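Jisness workshop, bench notes
4 August 2021

Table day. Tape square is down, the top has been wiped, and the red block has had its first outing. Writing this up before I forget which edge of the tape I measured to, having forgotten it in July and paid for it. 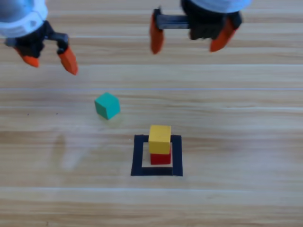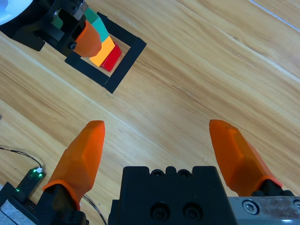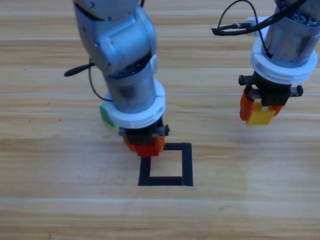

Table top, three views. Tape square and red block in the third.

Square first. It's black tape straight onto the wood, 200 mm inside to inside. Outside to outside is 218 mm, the tape being 9 mm wide. Both numbers are now on the inside of the cupboard door. If you write "the square is 200" in your own notes, add the word "inside." The July square was 200 outside, which I discovered after I had filled two pages with offsets from the wrong edge. Those pages are still in the book with a line through them. They were neat pages, too.

I set the top side by measuring from the table edge and not from a seam. The seams look like a gift. Long, straight, already there, no pencil needed. I put a steel rule against the one above the square and it wanders enough over the length of the table to annoy me, so seams are for finding your way around and the table edge is for measuring. Same goes for the pale band below the square, which looks even more official and is even less to be trusted.

Corners: cut with a blade against the rule, butted, no overlap. Overlapping is faster but leaves a small step, and a block set down on a step leans. Not by much. Enough that two people will stand there with their heads tilted and disagree about it.

Tape is the Mota stuff from the bottom drawer. It came off a scrap board clean after 11 days, with no residue I could feel with a thumbnail. The finish on the table is Posemach clear, two coats, and I haven't tried the tape on that for longer than an afternoon. Would like someone to check a corner next week. Peel slowly, along the grain.

The finish is shinier than I wanted. I asked for satin, the can said satin, and what we have is a table that catches the light whenever it can. The grain still shows nicely, I'll give it that, all pale honey with the darker streaks running the long way. Visitors compliment it. Visitors don't have to find a pencil mark on it. Soft pencil vanishes completely at some angles, so I've gone over to small bits of tape for anything temporary.

Two marks near the left side, a tiny dark speck and another one lower down. I went at the first with a damp cloth, then a fingernail, then some bad language. Leaving them both alone until I know if they are on the finish or under it. If under, they live here now.

Red block: fine. Easy to see against the wood, which can't be said for the plain pine ones, and those are going back in the tub. I'd like to stay with red until the tape layout is settled. First position to try is the upper-left corner of the square, then along the top side in steps of 20 mm. Write down where the block's near face ends up relative to the inside edge. Inside! See above.

Cleaning: dry cloth, then barely damp, then dry again. No spray near the tape. The Jikutby wipes are for the sink area only, they left a cloudy patch on the test board and I'm not finding out what they do to the real thing.

To do
- second roll of black tape, same width or the door has to be rewritten
- check tape corner for residue
- ask about a true satin coat, price first
- redo the July offsets from the inside edge (me, sadly)
- bring the steel rule back, whoever has the long one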